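Ticket 3902: Rain falls through roofs after loading a save
Project: Prellden
Component: Particles / Weather
Status: Resolved, fix in build 211
Opened by: Chaltu Asfaw
Assigned to: Stuart Bickerstaff

Chaltu Asfaw, 9:40 am
Good morning, Stuart, and sorry to drop this on you while you're still finishing the fog. I was playing through the Kosgate village section to check the new door sounds, and I saved inside the mill while it was raining. When I loaded that save, the rain was coming straight down through the roof and landing on the kitchen floor, splashes and all. It looked rather pretty, to be fair, but the miller was standing in it with her bread.

Steps I used:
Start a new game and walk to Kosgate.
Wait for rain (or type weather rain in the console).
Go into the mill and save.
Quit to the main menu and load the save.

If I walk out the door and back in again, the roof works like it should. I'm on build 208, with medium settings. I tried it in the chapel too and got the same thing. The barn is fine, which I can't explain at all.

Stuart Bickerstaff, 10:25 am
Thank you, Chaltu, this is a lovely clear report and I got it on the first try. I had a feeling the rain would come back to haunt me. I wrote the roof check in one long evening and I remember being very pleased with myself and not testing it with saves even once.

Here's how it's supposed to work, so it's written down somewhere other than my head. Each building has an invisible box around its inside, which we call a dry volume. When the player walks through the door, a trigger turns the dry volume on, and the rain emitter skips any drop that would end up in it. When you load a save indoors you never walk through the door. So the trigger never fires, the volume stays asleep, and down comes the rain. That fits what you saw when you went out and came back.

The barn has me stumped too. I'll look at it after lunch.

Chaltu Asfaw, 10:50 am
That makes sense! Would it be easier to leave all the dry volumes on the whole time? I know you turned them off for speed, but I can't remember how bad it was, and the village has grown a good bit since then.

Stuart Bickerstaff, 1:15 pm
I tried exactly that just now, as it would have been the nicest way out. There are 138 dry volumes on the map at the moment (I had no idea we'd built so many sheds), and with all of them on, the old test machine drops to a crawl as soon as the rain gets heavy. High settings on my own computer were all right, but I don't want to do that to people with older laptops, and snow will be using the same check by and by.

I also found out about the barn. It doesn't have a door trigger in the first place. It was one of the first buildings we made, before I had written any of this, and its volume is simply marked "always on" by hand. So the barn has been right all along for the wrong reason.

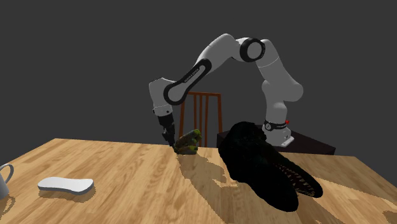

Robot arm over a wooden tabletop, computer render.

Stuart Bickerstaff, 2:40 pm
First attempt at a fix. After a save loads, the game now looks at where the player is standing and wakes up whichever dry volume they're in. I tested the mill, the chapel, the inn and the two cottages by the bridge, and all of them stay dry. It's in build 209 if you'd like to have a go whenever you get a minute. No hurry, finish your tea.

Chaltu Asfaw, 3:30 pm
Tea finished, and the mill is dry! So is the chapel. I do have one small piece of bad news, though. At the inn, if I save upstairs, it still rains in the room below. I could hear it before I saw it, and when I went down there were splashes all over the tables. Saving downstairs gives me the opposite, with a dry taproom and wet beds.

I also had one load where the rain showed indoors for a blink and then vanished. It only happened with the Bravo lighting preset, and I couldn't get it to do it again in ten tries, so please take that one with a pinch of salt.

Stuart Bickerstaff, 4:20 pm
Oh, the inn. Yes. It has two floors and each floor has its own dry volume, and I only wake the one you're standing in. The front door wakes both, so we never noticed. I've now given every volume a building name, and loading wakes all the volumes that share the name. I went over the tower at Prirkham as well, which has more floors than anything else we have, and saved on each of them in turn.

For the blink, I think the emitter was starting before the volumes had been looked at. I've swapped the order, and the rain now waits 50 milliseconds after loading. I never did see the blink myself, so I can't swear to it – please shout if it comes back.

While I was in there I took the hand-made setting off the barn and gave it a proper trigger like everybody else. Build 211 has the lot. (210 was me forgetting to include the barn, please ignore it.)

Chaltu Asfaw, 5:05 pm
Tested on 211 with rain and heavy rain, on medium and high. Mill, chapel, barn, both floors of the inn and the tower are all dry after loading. Ten loads with Bravo and no blink. The miller's bread is safe, and I'm happy for this to be closed.

One little thing for another ticket: the splashes on the inn's outside steps seem to float a bit above the stone. I'll write it up tomorrow with the steps to get there.

Stuart Bickerstaff, 5:10 pm
Closing, with many thanks. Send the floating splashes my way and I'll look at them along with the puddles.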